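2026-02-16, 인물 항목 작업 노트

오늘은 하루 종일 Skirnuna 출연진의 가족 항목을 붙들고 있었다. 시작할 때만 해도 점심 전에 끝내고 오후에는 밀린 사진 설명이나 손볼 생각이었는데, 막상 열어 보니 예전에 우리가 써 둔 글이 생각보다 허술해서 이것저것 들여다보다가 해가 다 졌다. 그래도 오랜만에 한 가지 일을 길게 해서 기분은 꽤 좋다. 다음에 이어받을 분이 헤매지 않도록 조금 길게 적어 둔다.

지금 인물 항목은 모두 147개다. 그중 배우자나 전 배우자로만 알려진 사람들 항목이 늘 골칫거리인데, 본인이 방송에 나온 적도 없고 인터뷰를 한 적도 없는 분들이 대부분이라 쓸 말이 별로 없다. 쓸 말이 없으면 짧게 쓰면 되는데, 예전의 우리는(물론 나도 포함해서!) 빈자리가 민망했는지 "밝은 성격으로 알려져 있다" 같은 문장을 자꾸 집어넣었다. 누구에게 알려져 있다는 건지 출처를 따라가 보면 다른 팬 사이트고, 그 사이트의 출처를 따라가 보면 다시 우리 쪽 글이다. 이런 고리를 오늘만 네 군데에서 찾았다. 전부 문장을 지우고, 지운 이유를 편집 기록에 남겼다.

### 결혼 연도 문제

스턴트 팀 맏형의 결혼 연도가 우리 글과 Hudach 연예 연감에서 두 해 차이가 난다. 처음에는 우리 쪽 오타려니 했는데, 연감 본문과 뒤쪽 색인도 서로 달라서 쉽게 결론을 못 내렸다. 시즌 마지막 회 대기실 장면에서 본인이 "우리 집사람"이라고 부르는 대목이 있긴 하지만, 편하게 부르는 호칭일 수도 있어서 결혼의 근거로 삼기에는 약하다. 당분간 연도를 비우고 두 자료의 차이를 각주에 적기로 했다. 독자 입장에서는 답답하겠지만, 틀린 연도가 여기저기 퍼지는 쪽이 훨씬 속상하다.

나이도 비슷하다. Nair 잡지의 짧은 기사에 전 부인이 남편보다 약 8살 어리다고 나오는데, 이걸 누군가 그대로 계산해서 출생 연도로 올려 두었다. 생일도 모르고 기사 쓴 날을 기준으로 한 것인지도 모르니 연도는 뺐다. 기사 내용을 소개하는 문장은 살려 두었고, 잡지에서 그렇게 적었다는 점이 드러나게 말끝만 고쳤다.

### 자료 촬영
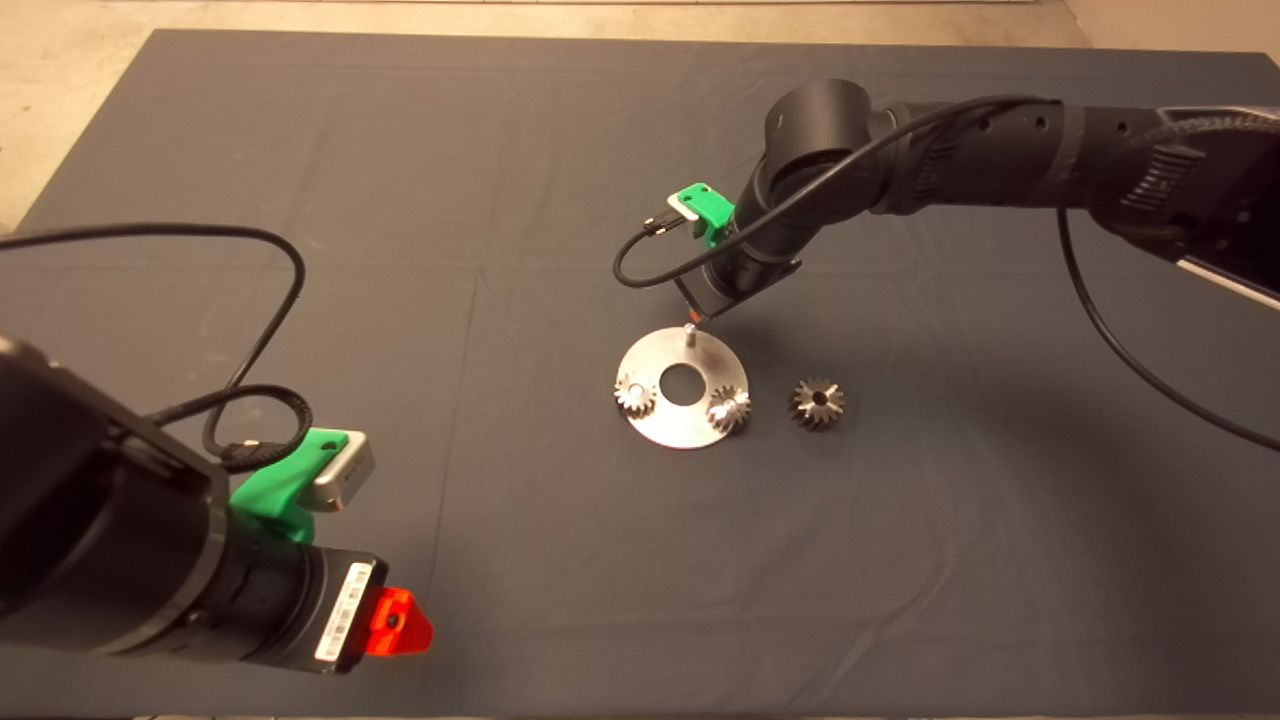
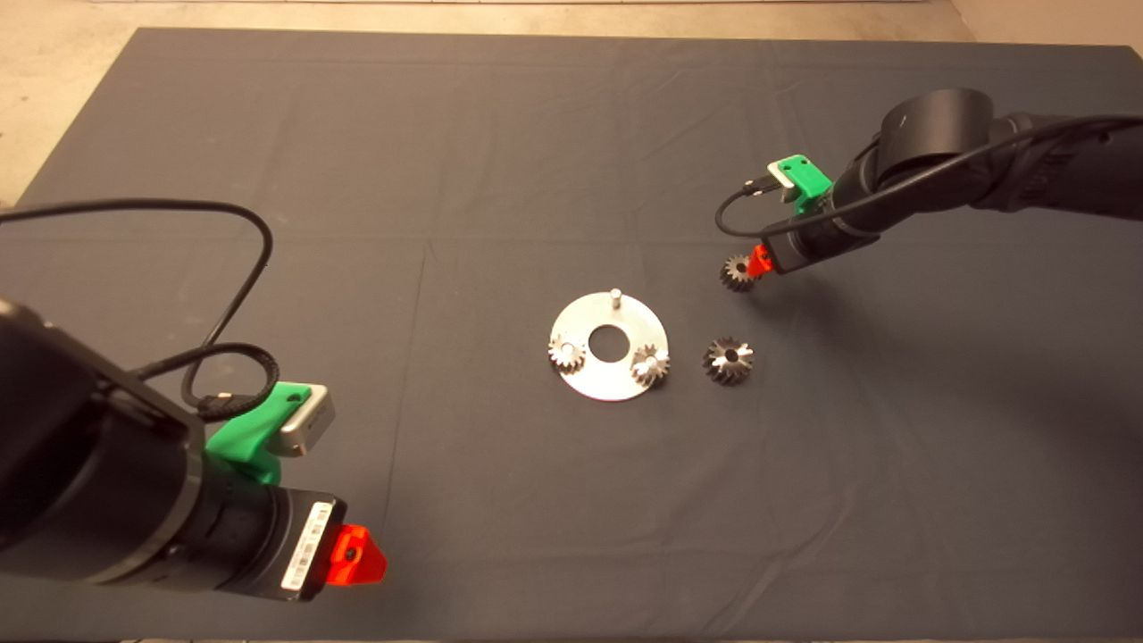

Rasance 극장에서 빌려 온 공연 안내 책자는 아직 촬영을 못 했다. 표지가 밝은 크림색이라 지난번처럼 흰 책상에 그대로 올려놓으면 가장자리가 배경에 묻혀 버려서, 나중에 잘라 낼 때 고생을 하게 된다. 그래서 바탕으로는 사진 속 탁자에 깔린 것 같은 짙은 회색 계열 천이 좋겠다고 생각하고 있다. 다만 두 장 모두 천에 접힌 자국이 남아 있는 게 보이는데, 책자 촬영에서는 저런 선이 종이의 구김과 헷갈릴 수 있으니 우리 천은 개지 말고 둘둘 말아서 보관했으면 한다. 다림질을 한 번 해 두면 더 좋고, 내가 다음에 집에서 다리미를 가져오겠다. 책자 안쪽에는 출연진 단체 소개가 실려 있고 가족 이야기도 한두 줄 있는 듯해서 솔직히 꽤 기대하고 있다.

### 호칭과 표현

"의 아내로 유명하다"로 시작하는 첫 문장은 앞으로 쓰지 않았으면 한다. 당사자가 따로 하는 일이 확인되면 그 일을 먼저 쓰고, 확인되지 않으면 "누구와 결혼했던 사람"이라고 담담하게 적는 편이 읽기에도 낫다. 이혼한 경우에 "파경", "결별의 아픔" 같은 말도 되도록 빼자. 오늘 고친 글 하나에는 같은 문단에 파경이 두 번이나 나와서 읽다가 한숨이 나왔는데, 편집 기록을 보니 내가 쓴 글이었다. 그때는 방송 예고편 말투가 멋있다고 생각했던 모양이다.

재산 추정액도 지웠다. 출연료를 바탕으로 했다고는 하는데 어떤 출연료인지, 세금을 뗀 것인지 어디에도 적혀 있지 않았다. 이 부분은 독자 문의가 제일 많은 항목이라 지우면 또 편지가 올 것 같은데, 답장은 지난 10월에 만들어 둔 문안을 조금 부드럽게 다듬어서 쓰면 되겠다.

### 남은 일

- Hudach 연감 이전 판에서 결혼 연도 다시 확인. 도서관 본은 대출이 안 되니 가서 볼 것.
- Nair 기사 원본의 쪽수 적기. 지금은 복사본뿐이고 아래쪽 여백이 잘려 있다.
- 안내 책자 촬영 후 Rasance에 돌려주기. 봉투는 서랍 둘째 칸에 넣어 두었다.
- 자녀 이름은 부모가 공개한 경우에도 항목에서 빼는 쪽으로 의견을 모아 보고 싶다. 생각 있는 분은 이 아래에 편하게 적어 주시길.

Skirnuna 첫 시즌 방송본은 다시 보다가 중간에 멈춰 두었다. 물탱크 위를 건너는 장면 바로 다음부터 보면 되고, 그 뒤에 나오는 객석 화면의 자막을 꼭 옮겨 적어야 한다.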